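Water Absorption of Oiled and Unoiled Beech Worktops
Project report, Materials and Surfaces module

2. Method

Offcuts of solid beech were supplied by Jullmont in February. Each was planed, sanded and cut to the same size, and the end grain was sealed with wax so that water could enter only through the top face. The pieces were divided into three groups: bare wood, wood with two coats of Mestex hard oil, and wood with two coats of Isah varnish. All pieces were kept in the same room until their weight stopped changing.

A ring of silicone was fixed to each top face and filled with 500 ml of tap water. The ring was emptied after 3 hours, the surface was blotted and the piece was weighed again.
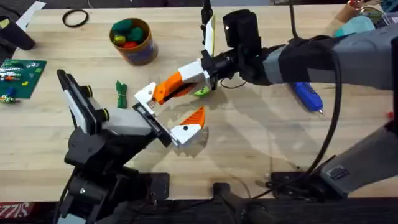

The balance reads to two decimal places and was zeroed before every weighing. Room humidity was logged but not controlled, which limits comparison with published values.

3. Results

The heaviest piece weighed 2,380 g before the test. Bare pieces gained the most weight and showed raised grain that could be felt by hand. Oiled pieces gained less, but the spread within the group was wide. Varnished pieces hardly changed, except for one with a scratch near the ring.

4. Discussion

The spread in the oiled group probably comes from uneven application. The second coat was wiped off sooner on the pieces finished late in the session. A repeat should fix the wiping time and include the Hinato oil, which arrived after testing had ended.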